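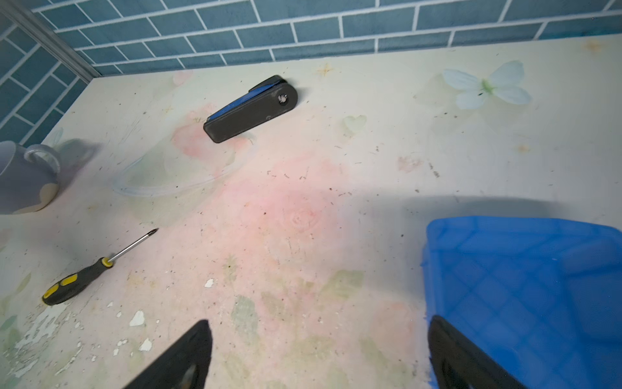 Galleries / Home and Workroom

Home Visit Programs Galleries Lending Shelf Contact

Clearing the Shared Table

The Fendale Center for Household Practice offers instruction in the care of everyday rooms and the things kept in them. This gallery accompanies the Drummond Course, a short program on clearing and maintaining shared work surfaces. The course is taught each September and is open to residents, tenants' associations and the staff of small workshops. Ánh Tạ leads the classes, and the written guidance on this page was prepared by Khải Khổng for the Center's program office.

A shared table collects objects from several kinds of work at once. A tool is set down next to a cup, packaging is left where it was opened, and a crate brought in for storage takes up space of its own. The course treats these as separate matters, each with its own place and its own order of handling.

1. Mug, screwdriver and crate
A lilac-purple mug and a Phillips-type screwdriver with a black and yellow handle share a rose-printed surface with a bright blue lattice-sided crate. The black and blue item near the back has a small metal pivot screw at its rounded end.

Notes on the first picture

Participants are asked to begin with drinkware. Mugs are carried to the sink by the handle, one at a time, and are not placed in a crate with tools, even for a short trip across the room. A ceramic mug may be chipped by a light knock from a metal shaft, and a chip at the rim is reason enough to retire it.

Clear plastic is the next concern. Lids and pieces of film are easily overlooked on a printed surface, and the faint outline lying in front of the mug is a fair case of the difficulty. The Center recommends passing a flat hand slowly over any patterned cloth or mat before it is lifted or shaken out. Lids that belong to a container should be returned to it the same day. Film is discarded.

Hand tools follow. Screwdrivers are wiped along the shaft with a dry cloth, checked at the tip and laid in the tool drawer with all handles facing the same way. Where a household has no tool drawer, a shallow tray will serve. Deep boxes are discouraged for screwdrivers – the short ones sink to the bottom and are bought again.

Crates with open lattice sides are suited to larger articles such as folded cloths, clamps and spray bottles. Small screws and bits will pass through the openings and should be kept in a lidded tin. A crate should be filled no higher than its rim and lifted with both hands.

Labels and the lending shelf

Articles borrowed from the Center carry a Dekilex tag with the borrower's number. The lending shelf now holds over 600 articles, from drawer dividers to stepladders, and the Plorkirix card file beside the front desk lists each of them by room and by use. Borrowers may keep up to 5 articles for two weeks. Returns are accepted at the front desk until 5 p.m., with late hours on Thursday.

Tags should not be removed during cleaning. A tag that has become hard to read will be replaced at the desk without charge.

Care of printed surfaces

Pale printed mats and table covers show wear sooner than dark ones, and pen marks are among the most frequent complaints received by the program office. A soft cloth, lukewarm water and a small amount of dish soap are the recommended first treatment. The cloth is moved in one direction, from the back edge toward the front, so that crumbs and specks are gathered in a single place. Abrasive powders dull a printed pattern and should be avoided.

Marks that remain after two washings are best accepted. A scuffed mat that lies flat and is clean remains fit for use, and the Center does not advise replacement on grounds of appearance alone. Curling corners are another matter and should be dealt with promptly.

2. The rose-patterned mat
Pale cream, with faint pink roses and green leaves, between walls in a blue brick pattern. Scuffs and pen-like scratches mark the surface, and small white specks lie near its center.
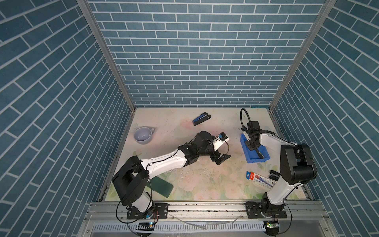 How often should a shared work surface be cleared completely?
Once a week is sufficient for most households, with drinkware and food packaging removed at the end of each day. Workshops with several users should clear the surface at every change of shift.

Enrollment

Places on the Drummond Course are limited to 100 in each term. Applications are made in person or by letter to the program office, and applicants should state whether they wish to attend in the morning or the afternoon. Participants need bring only a cloth and a notebook. Former participants may attend the final session again as observers, subject to space.

This site uses cookies to remember your display settings and to count visits to our galleries. By continuing to browse, you accept their use. Accept Manage settings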